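Robots and Everyday Work, Lecture 4: Small Tidying Jobs
Notes by Beril Duman, revised August 2, 2019

Last time we dealt with floors and lawns, where a machine can do useful work without picking anything up. Today we turn to jobs that need fingers. The case is the household key bunch: pick it up, put a tag on or take one off, hang it up. Most adults give it no thought. For a two-armed machine it is still hard. 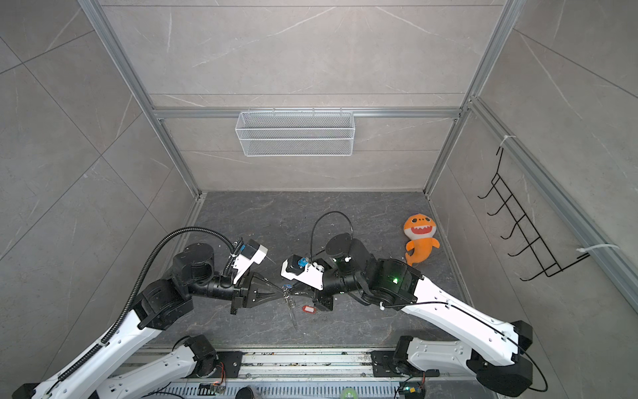 Fig. 4.1 Two-arm cell with keys and a red tag on the floor between the grippers.

Why keys are awkward

A key bunch has no fixed shape. Each key swings on the ring, so the outline changes every time it is touched. Metal also reflects light, and a camera on the wrist may lose the edge of the ring just as the fingers close. Kieran Oakley's reading for this week covers the reflection problem in more detail (pages 2 to 15).

Two-finger grippers bring their own trouble. They pinch well but feel little. A person sorting keys rolls them between thumb and finger, and a simple pinch cannot do that. The usual way round it is to share the job between two arms, one steadying the bunch and the other working on it. Both then have to keep out of each other's way in a very small space. 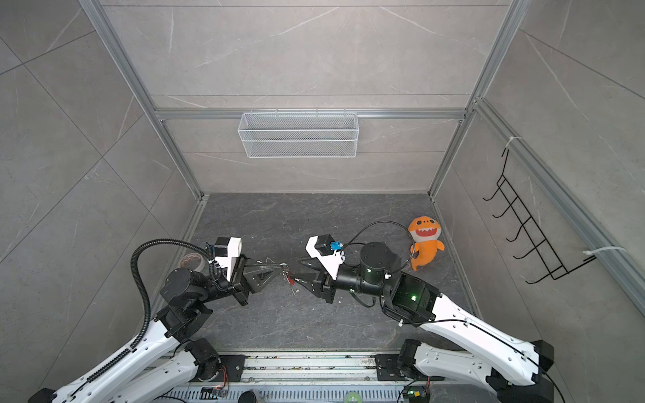
What counts as done

Write down the end state before you judge any machine. "Tidy the keys" is too vague. "Ring on the hook, tag attached, nothing left on the floor" can be checked. Loose tags are a good test item, being flat, light and hard to get a fingertip under.
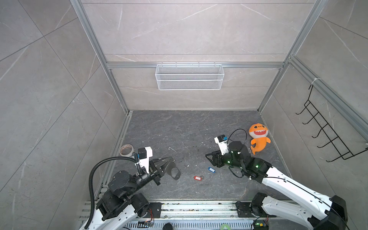
Cost matters as well. A job done once in 50 tries is a demonstration, and a shop or a household needs far better than that. For the seminar, assume a key-cutting counter handling 500 bunches a week and work out how many failures the staff could put right by hand. Bring your figures. Tia Whitlock's group will present first, then Bradley Horrocks's.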